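Ilgate Institute Urges Caution on Claims for Soil-Derived Antibiotic Candidate

By Saranya Thomas, Ilgate Institute press office
December

ILGATE – A compound made by a soil bacterium and promoted since spring as a possible answer to drug-resistant infections works far less reliably than first reported, according to a repeat study released this month by chemists at the Ilgate Institute.

The compound, called flikthorpin after the Flikthorpe marshes where the bacterium was collected, was described by the biotech firm Bestidia as "a new class of antibiotic." The Ilgate team does not think the evidence supports that description. It also doubts that the compound is new.

"We were asked whether we could make it, and we could," said Raghavendra Panicker, who led the work. "Then we tested what we had made, and the big effect everybody was talking about mostly went away. It kills some bacteria in a dish. So does vinegar."

The group grew the original strain and purified flikthorpin from the broth. Separately, it built the same molecule from simple starting materials, so that there would be a sample that had never been near a living cell. If the compound alone was doing the killing, both samples should have performed the same way.

They did not. The material taken from the broth was strong. The material built in the lab was weak against every strain tested except 2, and those 2 are strains that older drugs already handle well.

The likely explanation, the team says, is contamination. The bacterium also makes small amounts of a second substance, a known antibiotic that has been in textbooks for decades, and it is hard to wash out. When the researchers put the broth sample through 3 more rounds of cleaning, most of its strength disappeared. When they added a trace of the known antibiotic to the lab-built sample, the strength came back.

The structure raised questions too. A computer search compared flikthorpin with 2,243 published compounds from related bacteria. It matched the core of 7 of them closely enough that the team would call it a cousin and leave the word "class" out of it.
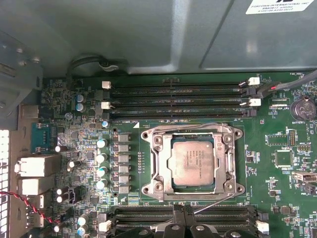 Bindu Ramasamy, replying by email for Bestidia, wrote that the company stands by its data and that a different growth broth could account for the gap. She added that the Ilgate chemists may have damaged the molecule while making it, and that animal results, not yet published, would settle the matter.

Panicker's group considered the damage question and reports that the two samples gave the same readings on every instrument used to compare them. That does not rule out a tiny change in shape that the instruments miss. The team regards it as a long shot. As for the animal results, it would like to see them. A request for the data sent in the summer has not been answered in full.

The institute also wants to be plain about the limits of its own work. It tested one batch of broth from one strain. It did not test flikthorpin in animals or alongside other drugs, and a weak compound can sometimes be changed into a useful one. A separate group at the Ngcobo laboratories is now trying to switch off the gene for the second substance, a cleaner test than anything done so far. Until that is finished, the Ilgate chemists suggest that the phrase "breakthrough" be put away.

"I have sat through a lot of these announcements," said Anitha Poduval, a co-author. "The first paper gets the headlines and the purity table is in the back of the supplement. Please read the purity table."

The full methods, including the failed attempts, can be had from the press office on request. The study was paid for out of the institute's general research budget. None of the authors holds a stake in Bestidia or in any competing firm.

Filed under: Chemistry, Drug Discovery, Institute News

3 comments

marshwalker
So the stuff in the marsh does kill germs, it's just not the stuff they said. Isn't that still worth something?

Tharun Subramaniam
Only if you needed another source of an antibiotic you can already buy. I'd wait for the gene knockout. Also would like to know why the first paper had no synthetic control at all.

pdk_lab
Vinegar line is a cheap shot, but the added-trace experiment is pretty hard to argue with. Is the broth recipe in the methods file or do we have to ask separately?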